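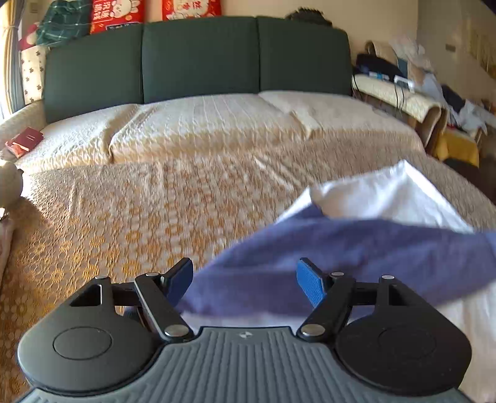 Doblado de ropa, sesión 3. Apuntes de Araceli Tapia.
La ropa se dobla sobre una superficie amplia y despejada, a la altura de la cadera. La cama sirve si la colcha está estirada y los cojines se apartan, por ejemplo encima del cabecero, como los dos rojos de los conejos. Primero se sacude la prenda, luego se alisa con la palma desde el centro.
Toallas: a lo largo en 3 partes, después por la mitad. El canto doblado mira hacia fuera.

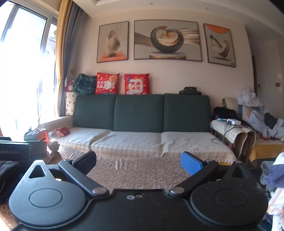
Las fundas van aparte y se doblan al final.
Para el próximo día: traer una toalla de 100 x 100 cm y leer la ficha 211.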